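Standing a cut sandwich upright on a serving tray without the filling sliding out

Food prep and serving > Cold food > Sandwiches

Posted by Fengying Dong
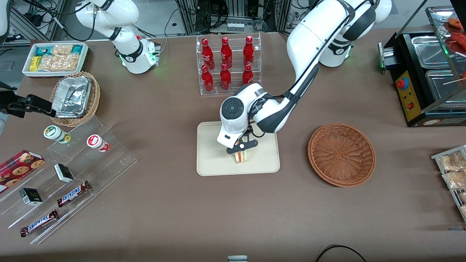 I put out small cut sandwiches for a shared snack table, one or two to a tray, with a basket, the bottles and a bin of packaged snacks on the same tabletop. The sandwiches go on a cream rectangular tray with rounded corners. I want them standing on edge so the filling faces out. Lying flat they take up too much of the tray and all you see is bread.

The trouble is that they lean. Either one slice of bread creeps outward at the bottom and the piece sits down on itself, or the filling slides and the bread closes up above it. It is worse with tomato. I build with white bread, crusts off, and the pieces are cut by hand with a serrated knife. They are usually out for 30 minutes before anyone takes one.

Two things I would like to know. First, is there a size or proportion below which a piece will not stand by itself? Second, does the tray surface matter? Mine is smooth and I have been wondering about a liner. I would prefer to avoid toothpicks, as children eat from this table.

Also, if anyone has a view on where the tray should go relative to the bottles, I am open to moving things. The bottles are in a clear organizer, two rows of three, and that part works well.

Guangming Shao
Accepted by poster

Base width is the main factor. A piece stands on the cut edges of both slices plus whatever filling reaches the bottom. If the total thickness at the base is less than half the height, expect it to lean. For a piece 6 cm tall, build to at least 3 cm thick, measured after pressing. Thin sandwich bread with a single layer of filling will not reach that. Use thicker bread or add a third slice in the middle. The third slice also splits the filling into two thinner layers, and each one slides less.

Order of work:

Spread both inner faces of the bread right to the edge. Butter or cream cheese. Mayonnaise alone is too slick.

Dry the tomato. Slice it, salt lightly, leave it on a paper towel for ten minutes, blot the top. Skip the salt if the rest of the filling is already salty.

Put a dry layer (cheese, lettuce with the rib removed) on each side of the tomato, so that tomato never touches bread or spread.

Wrap the whole sandwich tightly and chill it under a light cutting board. I leave mine for an hour. Twenty minutes is better than nothing.

Unwrap, trim the crusts, then cut. Use long strokes and no downward pressure. Wipe the blade between cuts.

Stand the piece on its longest cut edge. If the edge is not square, trim it again before you put it on the tray. A bottom edge that is out by a few millimeters will cause exactly the lean you describe, and no liner will correct it.

On the tray: smooth is fine for a square, well-chilled piece. If you want a liner, use unbleached parchment cut to the flat part of the tray only. If it runs up the curve at the corners it will lift and tip whatever is next to it. Paper towel grips well but sticks to the bread as it takes up moisture.

For triangles, stand them on the long side with the point up. They are more stable than rectangles of the same height, as most of the weight is low.

Nikau Te Moana

Agree with the above on drying the tomato. I would not bother with the third slice, it makes them too bready.

I set mine in pairs, filling sides facing out and bread backs touching. Each one holds the other. When the first is taken the second often falls over, so this is only useful if you are restocking.

For placement, I keep the sandwich tray nearest the people and the bottles at the back. Reaching over a standing sandwich for a bottle is how they get knocked down, so leave a clear path to the bottles at one side of the tray. Packets can go anywhere, they don't care.

Qianru Yu

just use toothpicks, the long ones with the frill. kids can see them fine

Fengying Dong

Thank you. I measured on Wednesday and my pieces were 2 cm thick and nearly 7 cm tall, so that accounts for most of it. I will try thicker bread first and leave out the third slice for now. No toothpicks.

Guangming, does the chilling step still work with egg filling, or does the board squeeze it out at the sides?

Guangming Shao

It squeezes out. For egg, chill wrapped with no board, and keep the filling 5 mm back from the edge before you close it.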